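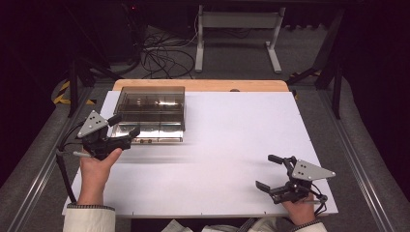 smoky box on the white board, long side towards me

Smoked plastic jewellery box, how do I sort it so things stop getting lost?
Posted in Storage & Tidying by tinlidmarge

Hi all, quick one as I'm on my lunch. Got one of those see-through boxes with compartments, tinted sort, like sunglasses. It's going on the dressing table and I'm moving everything out of an old biscuit tin, which was a disgrace. Knots on knots.

Problem is the small stuff. Earrings mostly. I put them in, the tint plus the shiny bottom means I can't tell what's in there and what's just a glare. Had the lamp on it and it was worse. Also they slide. Pick the box up and everything ends up down one end of its compartment.

Second problem, lots of odd ones. Counted up last night, 38 earrings and 15 have got no partner. Some are probably in the hoover by now. Do I keep the odds in with the pairs, or seperate, or what?

One I really don't want to lose, it was my nan's. Gold coloured with a little row of pearly beads. Might be real, might not, never had it looked at. No idea if it should be rattling about with metal things. See below.

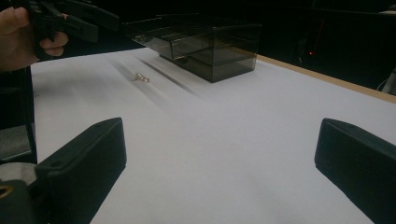
nan's one, on its own before it goes in anywhere

Not after spending much. Box was a Vinow, from the shop in Irnosholm that's closing down, so no going back for the insert tray if there even was one. Need it sorted before my sister comes to stay in June as she's having that room.

Ta in advance

pegsandpots
3 replies so far, this one marked helpful by the poster

Line it. Felt or an old flannel, cut to fit. Dark tint plus shiny floor is hopeless for small things, you want something pale and dull in the bottom. I used a cream pillowcase that had gone at the seams. Method, such as it is:

Cut a paper bit first and push it into the compartment till it sits flat. Trim. Then use that on the cloth, cut it a hair bigger so it grips the sides. No glue. You'll want to take it out and wash it, and some glues leave a cloudy mark on clear plastic that never shifts (ask me how I know). If your compartments aren't all the same size do a paper for each and write on it which is which, I didn't and had to start again.

Cloth stops the sliding as well. Two jobs done.

Pairs: put them through a button. Any flat shirt button with 4 holes, both posts through, backs on behind. They stay together even if you drop the lot. Hooks will go through too but fall out if you're rough.

Odds: own compartment, the one furthest from you so you're not forever rummaging in it. Give it till the end of the summer and then be strict. The partners do turn up, check coat linings and the bottom of the wash bag. I found one in a slipper.

Nan's one: keep it away from the rest. Pearls scratch dead easy, real or not, and the coating on the fake sort peels if it rubs on metal. Wrap it in a bit of soft cotton. Not cotton wool, it catches on the setting. Don't seal it in a plastic bag for years either, real ones don't like being dried out. Wipe with a soft dry cloth after you've worn it and no hairspray near it, no perfume.

Is it one earring or have you got both?? If it's a single you could get a pin put on the back and wear it as a brooch. Cheap job at most menders.

rosehipandrust

Get rid of the box imo. Had a Buloter one in the same smoky colour, couldn't see a thing in it, gave it to my brother for screws. A plain clear one or a roll is better. I've a Rosenthal saucer by the bed for what I wear every day and the rest lives in a drawer.

Also you don't need 38 earrings. I had near 300 bits at one point, beads and all sorts, and wore the same hoops all year

tinlidmarge

Thanks both. Keeping the box, I like the look of it, sorry rosehip! Will do the cloth tonight, got an old vest that'll do.

pegs, just the one I'm afraid. Never saw the other even when she was alive. Hadn't thought of a brooch, might ask the mender by the bus station what he'd charge. Buttons is genius, I've a jar full of them doing nothing

dampcupboard

Adding to the above, clean the plastic BEFORE you line it. Lukewarm water, drop of washing up liquid, soft cloth. Not kitchen roll, it leaves fine scratches and they show up terrible on dark tint. No window spray. Let it dry right out with the lid off or you'll get a musty smell in the cloth and your silver will go off quicker.

If it's near a window move it. Same goes for the radiator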